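Chapter 4
When the Work Changes Hands

By the end of this chapter you should be able to describe how a job is split into tasks, say which tasks tend to be automated first, and explain what the remaining work asks of the people who do it.

Calelent is a catering supply firm in Basstead. It washes, sorts and packs reusable tableware for schools and canteens. For years the sorting was done by hand, by 14 people standing at long tables. In September the firm began moving part of that work to robot cells, and the sorters were offered training as cell operators.

A manager may speak of automating "sorting" as if it were one thing. The people who do it know better. Bowls have to be told apart by size and colour, set down within reach, stacked without jamming and checked for cracks. Each of these is a task, and each can be hard or easy for a machine. Two bowls that touch at the rim give a person no trouble, but a gripper needs a clear place to take hold. 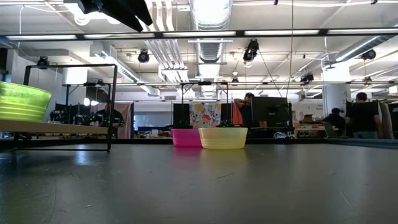
Najwa Hakim remembers that her hands were less tired after the first month and her head was more tired. She had been quick at sorting and was proud of it, and now she spent her shift watching for stoppages. She said she missed talking across the table.

Her account raises the main questions of this chapter. When a machine takes over the lifting, what happens to the skill that went with it? Who decides how fast the line runs — the operator, the supervisor or the software? And should watching a machine be paid at the same rate as the work it replaced?

Section 4.1 sets out how to break a job into tasks. Section 4.2 looks at training, and section 4.3 at pay and grading.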